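Chapter 10
Cords, Ropes, and the Art of Putting Things Away

My grandmother kept every extension cord she ever owned in one kitchen drawer, and if you wanted the short one (it was always the short one!) you had to lift out the whole tangle and sit down with it on the back step. I learned most of my patience there, and a good part of what is in this chapter.

People have been coiling line for as long as they have had line to coil. The rope makers of Siltside sold theirs in loose rounds tied with a twist of yarn, and their neighbors in Horkitby did much the same with fishing line. A cord has a natural curve, and if you let it follow that curve it will lie quietly for years. Wrap it tightly around your elbow, as so many of us were taught, and you put a small twist into every turn.

A band or tie keeps the loops together, and a bright color is easy to find in a dim closet. The one on the black braided cable is pink.
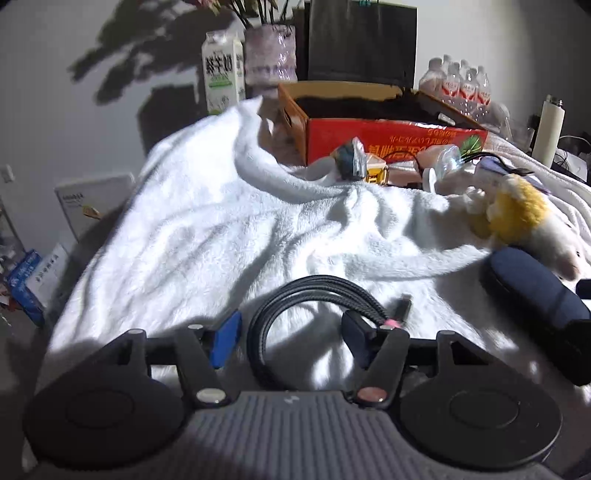

10.1 Finding the Natural Curve

Take a cord you use often and lay it out straight on the floor. Give it a minute to relax before you pick up one end.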